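The snack box, April to now

Jul 22, 2024

I keep a box of snacks in my bedroom. It started in April, when I got tired of walking to the kitchen at eleven at night and turning on the light that wakes up the dog. Before that the snacks lived in a kitchen drawer with the batteries and the takeout menus, and I would find things in there a year past their date.

A few people asked about the box after I mentioned it in the last post, so this one is all about that. If you came for the bike repair, part two is coming when the new chain gets here.

The box itself was free. It is a cardboard shipping box, pink on the outside and white inside, and it came with an order of notebooks. I had been using a clear plastic bin from Hukodel, which cost more than it should have and had a lid that popped off whenever I slid it under the bed. I gave the bin to my sister for yarn. The cardboard is better for this. It is light, it doesn't scrape the floor, and when it gets greasy I can recycle it and use the next one.

I get most of the snacks from Macedo, the grocery on the corner by the bus stop. They have two aisles of imported snacks and the stock changes all the time. I can't read Chinese, so I buy mostly by the picture on the packet. This works out more often than you would think. My worst pick so far was a bag of what I took for plum candy. It was very salty and had pits, and I cracked down on one hard enough to worry about a filling. My neighbor Jeptoo Muli loves those, so she got the rest of the bag.

I also order from Gridel now and then, when they drop the shipping fee. Their prices are fine but you have to buy in multiples. I ended up with 80 single-serve seaweed packs in May and I still have a shoebox of them in the closet. I don't want to look at seaweed until winter.

Every few weeks I take everything out, sort it and put it back. It takes the length of one podcast. I do it on the bed, which is the only flat surface in my room big enough, and the sheet goes in the wash afterward. It has cakes and cherries and pastries printed all over it. My aunt bought it for me and I thought it was a kid's sheet at first, but it's soft and it has held up through a lot of washes.

My steps, for those who asked:

Tip the box out on the bed. All of it, crumbs too.

Throw away empty wrappers. I am bad about dropping these back in the box, and on a bad month half of what comes out is trash.

Check dates. I write the month on the front of anything where the date is hard to find. A regular marker smears on shiny plastic, so I use a piece of masking tape and write on that.

Put anything open in a zip bag or clip it shut. I had ants once, in the old apartment, and would like to not do that again.

Wipe the inside of the box with a dry paper towel. Don't use a damp one on cardboard. I did this once and the bottom went soft.

Load it back in. Big flat packets go against the sides, small things in the middle, and the meat snacks together in one corner so I'm not digging for them.

That last step is the one I change the most. For a while I stood everything up on end like files, so I could flip through it. It looked very neat for two days. Then I ate a few things, the rest fell over, and it was a pile again. Dividers had the same problem. I cut some out of a cereal box and they got bent the first week. Now I just try to keep the same kinds of thing near each other and leave it at that.

I did a sort this past weekend. I was low on sweet things and had too much dried meat, which happens when Macedo puts it on sale.

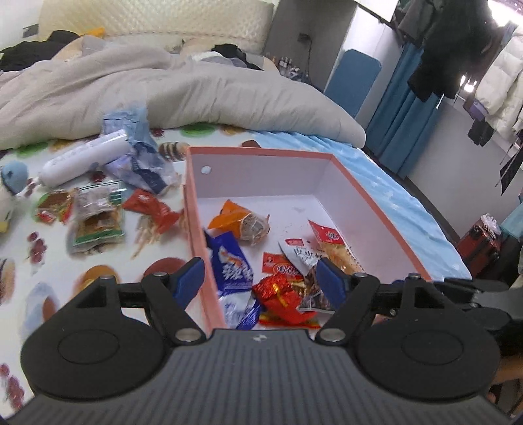 Some of it in the box, the rest still on the bed.

The long white tube is always a problem. It doesn't stand up, and lying down it takes the space of three other things. I usually put it in last, corner to corner on top. If I were smarter I would eat that kind first and solve it that way.

I tossed a few things on this round. There was a rice cracker pack that had gone soft, and a bag of dried mango that had turned into one solid piece. I also found a coupon for the Esport juice bar at the gym, expired, stuck to the bottom with something I chose not to look into.

My budget for all this is four snacks a week, or that is the rule on paper. I went over in June. I was studying for the licensing exam and ate from the box most nights without keeping track. July has been better. It helps that the box goes all the way under the bed now, back by the wall, and I have to get down on the floor to reach it.

A couple of things I want to try next. Jeptoo says freezing the jelly cups is good in this heat, so I bought a pack to test. I also want to find the spicy peanuts I had at her place, in a green can, but she threw the can out and doesn't remember the name. If you know which ones I mean, leave a comment. They had whole dried chilies in them and some kind of crunchy fried dough.

Laundry is in the dryer now and the box is back under the bed.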